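Terrazzo

Terrazzo is a hard flooring and surfacing material made by setting chips of marble, granite, glass or other stone into a binder, and then grinding and polishing the whole lot until it is flat and smooth. The binder may be cement or, in most newer work, a resin. The name comes from the Italian for terrace, and the speckled look it describes has spread well beyond floors, to benchtops, plant pots, stair treads, bathroom tiles and a great deal of printed paper and fabric.

Origins

People have been pressing broken stone into mortar for a very long time, and it would be a brave person who named the first to do it. The material as we know it today is usually traced to Venice and the country to the north-east, where workers made good use of the offcuts left over from grander marble jobs. The chips were tipped into lime mortar, beaten down and rubbed smooth by hand with a weighted stone on a long handle, a tiring business that could keep a household out of its own front room for weeks. Goat's milk is often mentioned as an early sealer, and the story is a fond favourite among people who lay floors for a living.

How it is laid

In the traditional method a bed of sand and mortar goes down first, and thin metal strips, commonly brass or zinc, are set into it to divide the floor into panels. The strips help to control cracking and also keep one colour from wandering into the next. The chip mixture is poured between them, more chips are scattered by hand where the surface looks a little bare, and a heavy roller is run over the top. After curing, the floor is ground, any small holes are filled with grout of a matching colour, and it is ground again before polishing.

A resin floor is a good deal thinner and lighter, and can often go straight over a sound concrete slab. It does not care for sunlight as much as cement does, so verandahs and courtyards are generally left to the older method. Soledad Carrasco, whose handbook The Patient Floor is still passed around in the trade, put the working life of a well-kept cement floor at 70 years, and wrote very affectionately of the school corridors at Urrutia, where she had learned to grind.

The pattern without the stone

Printed terrazzo has a history of its own. Laminates and vinyls in speckled colours were common in kitchens by the middle of the last century, fell out of favour, and came back with larger, brighter flecks on a pale ground. Mustard, blush pink and charcoal have been especially well liked.

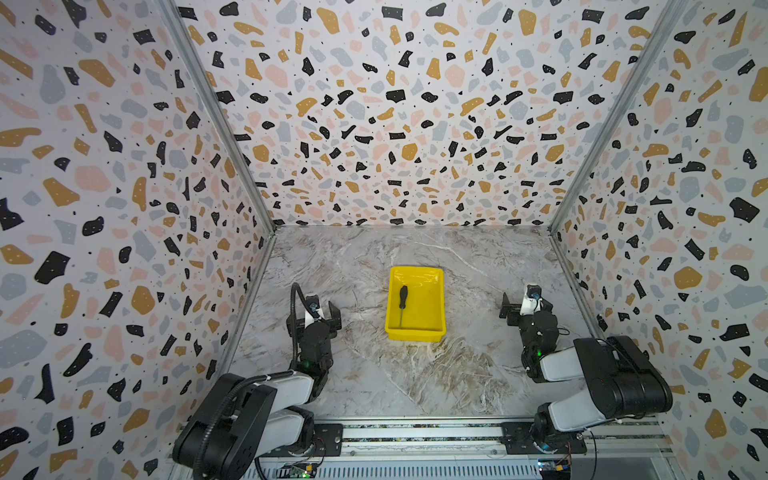
The difficulty for anyone designing such a print is the repeat. Real chips fall where they please, while a printed roll must sooner or later come back to where it started, and the eye is remarkably good at catching the same odd-shaped fleck twice. Designers get around this with a longer repeat, or by turning some of the shapes and shifting the colours a little. The Goltier pattern book, much loved by collectors, drew 306 separate fleck shapes for a single paper.

Care

Stone terrazzo asks for very little: a soft broom, warm water and a neutral cleaner. Vinegar and lemon juice should be kept well away from marble chips, as acid dulls the polish. Printed papers prefer a barely damp cloth, and it is wise to try a hidden corner first.

See also: Mosaic; Marble; Pietra dura; Wallpaper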